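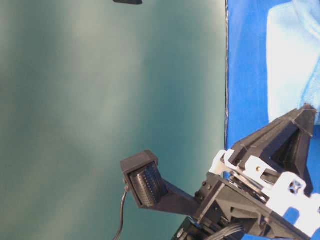

The Tresirer Cell Rules Kit costs $835, and for that you get a ring binder, a box of laminated cards, two rolls of floor tape, a pack of tags, a force gauge and a year of updates by email. I have bought cars with less paperwork. It's meant for small labs and workshops that run one or two robot arms and have been getting by on common sense and a sign that says CAREFUL. We fit that to a T. The first card I pulled out of the box was Card 4, Loose Cable, and it asks you to look at your gripper and find any wire that hangs free on its way from the fingertip. Well. Ours has a thin black one that leaves the underside of the fingertip and droops in a nice lazy curve past everything it could possibly catch on. Card 4 gives you one line to write in your excuse. I needed the back of the card too.

So that was minute one, and I was already annoyed, and I'd like that on the record before I say that I think the kit is pretty good.

What's in the binder

Eleven chapters, each a few pages long, written by people who have clearly stood next to a machine and waited for it to do something stupid. The big safety standards are mentioned, but you aren't asked to read them, and the binder says plainly on its first page that it doesn't replace them or your own risk assessment. Good. I've seen kits that hint otherwise. What it does is take the sort of thing a standard says in a long paragraph and turn it into something a tired person can do before lunch.

The chapters I ended up using are the ones on cables, end-of-arm tooling, who is allowed to change speed limits, and what to do at the end of a shift. The chapter on signage I read once, out of politeness. It has opinions about fonts.

The tooling chapter is the best of the lot. It asks for a short sheet on every gripper you own: what it weighs, where it can pinch, which parts were printed in-house, who printed them, and when somebody last put a driver on the screws. Printed parts get a page of their own, which I haven't come across in this sort of product before. The rule is simple. If you print a bracket, it gets a number, the file gets the same number, and when you change the file you change the number. We had been using the system where you hold two brackets up to the light and guess. Macarena Vallejo, who prints most of ours, took to the numbering with a speed I found a little insulting.

Touch sensors get half a page. Look at the pad before each session, wipe it with whatever its maker tells you to wipe it with, write down when you swap it. That's it. I would have liked more. A worn pad gives you bad readings long before it looks worn, and the binder has nothing to say on how to check for that, though it finds room for four pages about tape.

The cards

There are 30 of them, and they're the part you'll really use. Each has a question on the front and a fix on the back. You hang them on the supplied hook (one hook, for 30 cards, so buy a second hook) and work through the day's set before you power up.

Some are excellent. Card 9 makes you put your hand on the stop button, with your eyes shut, from wherever you normally stand. I missed by a foot. Phong Trình missed by more and has asked me to say that he was standing somewhere unusual. We moved the button that afternoon.

Card 17 asks what the arm does if the gripper loses power while it's holding something heavy. We didn't know. Finding out took most of a day and a bag of rice, and the answer was "lets go." I now stand somewhere else.

Others were written on a Friday. Card 22 wants you to "confirm that all persons are aware." Aware of what, it doesn't say. Duyên Phùng ticks it every morning with a look of deep spiritual calm. Card 26 is Card 11 again in a different color.

The tags and the tape

The tags are fine. They're tags. The tape is the kind of yellow that gets into your dreams, it sticks well to sealed concrete, and it stuck so well to our one wooden bench that the bench is now partly yellow for good. Tresirer says the tape is rated for 1000 passes of a cart wheel. I'm not going to test that, and I'd be wary of anyone who did.

The force gauge

Here I get grumpy. A gauge in the box sounds generous until you read the leaflet, where it turns out to be "for indicative use." In other words, it will tell you that the gripper pinches. My thumb could have told you that. If you need to show an inspector real contact numbers, you need a proper calibrated instrument or someone who owns one, and you'll be paying separately. There's a Pro version of the kit with a better gauge for $1274. I borrowed one from Girish Chaudhary for a morning and liked it a lot, and it comes in a case that shuts properly.

Compared with the others

We tried the Ikari checklist app before this. It's cheaper and looks lovely, and it let every one of us tick the whole list from the parking lot. Cards on a hook have the great advantage that you have to be in the room. The Hosseinzadeh course is better than either if you've got two days and a travel budget, and Waltraud Oltmanns still quotes from hers, at length, but you come home with a certificate and no hook.

How it went

We've had the kit since November. The morning set takes us nine minutes, down from 25 in the first week, when every card started an argument. The floor is marked and the stop button is where a hand goes. The speed limits have a name next to them, and it's mine, so complaints come to me.

The fingertip cable gets a clip next week. Macarena has drawn it, and it already has a number.

Buy the standard kit if you're a small shop with no written rules at all. Get the Pro if you can stretch to it and care about the gauge. If you already have a safety person who does this for a living, ask them first, and let them have the tape. Four stars, with one off for Card 22.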